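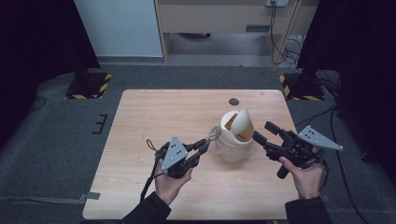
Budget week again, so a quick one before the 4 o'clock call. Zivero came back with 2,000 for the pair of hand-held grippers, Leblanc are a bit cheaper but want 18 weeks, and I can't wait till winter for a bracket. Marker plates are extra with both. Annoying, as they're sat right on each gripper and you'd think they came with it. Long thin fingers on the list too - they'll hold a small metal spoon by the tips, and spoons are most of what we do this year.

Other bits. Swing-lid tubs, cheap, get a few. Cables, 200. Spare fingers, another 200, Noreen Gallagher says double it and she's probaly right. Carpet tape - ask Jarlath.

Not buying a second table. Not yet anyway. Zoltberg quote still missing, will chase in June if I have too.

Last updated: June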